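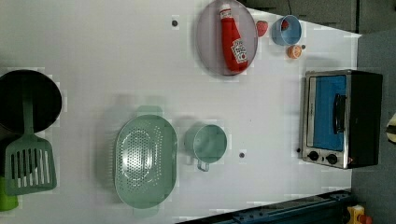 Play ketchup on its plate, strawberry and orange slice alongside.

Running a council race out of your kitchen: tips so far
Posted by Iolo Howells, 7 Apr 2020

Quick one tonight, envelopes waiting. Fultville primary is in July and the Drokimley Street office is shut, so everything's at the house now. Signs, mailers, the lot. Stuff I've picked up, no particular order.

Envelopes. Don't lick them. Damp sponge in a saucer, flap across it, press down with the back of a spoon. Did 594 this way for the Lockyer precinct and only spoiled a handful. Change the water when it goes cloudy. If they curl, stack under a cutting board overnight.

Folding. Fold one letter, check it fits, THEN fold the rest. A wooden ruler makes a better crease than your thumbnail. Letter-size in thirds, address panel out.

Stamps stuck together: freezer, sealed bag, 20 minutes. Slide a butter knife between them. Works on the self-stick kind too, mostly. Not if they got wet.

Yard signs. Wire legs rust over winter and then leave orange streaks on the garage floor. Wipe them with an oily rag before you put them away. For streaks you already have, lemon juice and salt, leave it, scrub, rinse. Test a corner first if the concrete is painted.

Old signs: I had 29 left from last time with the wrong year on. White vinyl tape over the date, smooth it with a credit card from the middle out. Looks fine from a car. The ones that wouldn't clean up are drawer liners now. Also good under paint cans.

Mud on coroplast signs comes off with dish soap and a soft sponge. No scouring pads, they take the ink right off. Ask me how I know

Bumper stickers. Hair dryer on low, lift a corner, pull slow and flat. Whatever glue is left, rub with cooking oil, wait, wipe, then soapy water. On a wood table go easy with the oil, it will leave a mark.

Marker on the counter (permament, of course). Rubbing alcohol on a cotton ball if you can spare any. I'm hanging on to mine. Otherwise a dab of white toothpaste and a damp cloth. Not on stone.

Phone calls. I do mine from the pantry with the door shut, quieter than anywhere else in the house. Fold a towel under the phone so it doesnt buzz on the shelf. Call sheet on a clipboard, pencil on a string.

Coffee rings on walk lists: blot, don't rub. Next time put the list in a 2 gallon zip bag and write on the bag with dry erase.

Chili for the Irkdale Road crew is off till we can meet again. Recipe's still on the old page. Freeze it flat.

More when the second mailer is out the door.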